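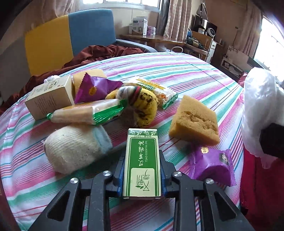

Figure 1. Small carton of essential oil on a striped cloth.

Scent Labels and What Shoppers Expect From Them
Project report, Consumer Studies
Aldo Lombardi
Sunday, November 12, 2023

Background

Essential oils are sold in drugstores, gift shops and grocery stores, usually in small bottles packed in paper cartons. The carton is often the only thing a shopper can judge, as most stores keep the boxes closed. I wanted to find out how much people read on a carton before they decide what the oil is for, and whether the main words on the front make them skip the smaller print.

The idea came from a class unit in May on product labels. We compared cleaning sprays and found that most of the class had never read the back of one. Oils seemed like a better subject because the same kind of bottle can be meant for a diffuser, for the skin or for a bath.

Method

I asked 100 people to fill in a one-page survey. Most were students and staff at Steltbridge, and the rest were shoppers outside the Dolley pharmacy, where the manager let me stand by the door on two afternoons. Each person looked at a printed sheet with the fronts of nine cartons and wrote down what they thought each oil was used for. Then they turned the sheet over, read the back panels and were allowed to change their answers in a second column.

With 100 people and nine cartons there should have been 900 answers. One person left a line blank, so the total was 899.

The last question asked where people look first: the name, the picture, the color or the price. I dropped the price from the results because there were no prices on the sheet. Several people picked it anyway.

Results

The name was the most common first thing people looked at, followed by color. Green cartons were often taken to be herbal or medicinal, even when the back panel described a room scent. Cartons with a flower on the front were mostly guessed to be perfume.

When people turned the sheet over, only 13 of them changed any answer. Some of the others told me they had not read the back at all. The print there was small, and on the Cladero carton the directions were on a side flap that did not show up well in my copy.

People who could read a second language on a label tended to write longer answers. I did not ask about languages in the survey, so I can't say more than that.

Problems

The sheet was printed in color on the library printer and the greens came out darker than they should have. I also put the Wallin carton first on every sheet, and people spent more time on it than on the ones near the bottom. A second version with the order mixed up would fix this. The Dolley shoppers were in more of a hurry than the people on campus, and I kept the two groups in one pile, so they can't be separated now.

Next steps

I would like to repeat the survey with real cartons that people can pick up and turn around. The questions about use would stay the same. I would add one on whether the person has bought an oil before, and one on languages.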